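Electric pots get their own table at the Pastton kitchen swap

2022-01-08

The small-appliance table is back at the Pastton kitchen swap in Gistthorpe, and I went over for a look before the doors open to everybody in February. There are 46 things signed in so far (last winter it was 40!), and my favorite is a little electric hot pot.

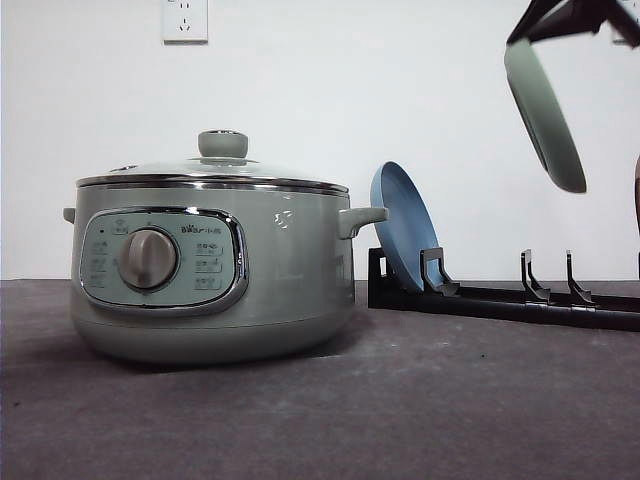
I've wanted one of these ever since my dorm days, when soup on the desk felt like the height of luxury. The swap usually gets plain white ones, so the sage gray on this Bear pot won me over right away, and I love a big round dial you can just turn. The button labels are in Chinese, so bring your phone if you need help reading them.

Lids are getting extra attention this year – a few pots came in without one last time, and Claeys Hardware has offered to help match up the strays.

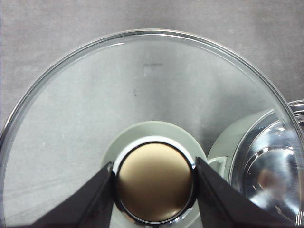 The clear glass lid, with its shiny collar around the knob.

Doors open at 6, entry is free, and the folks from Fledcombe are bringing dishes and racks again. I'm after plates myself, and the light blue one standing in the black rack is exactly my kind of thing. The bread roll in the pot made me hungry, so I'll be eating first!
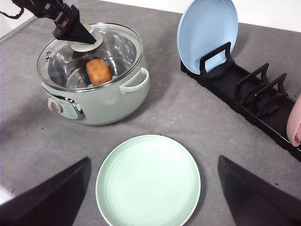

Parking on the Gistthorpe side is limited to 100 cars. Bring your own bags and something to wrap the glass in.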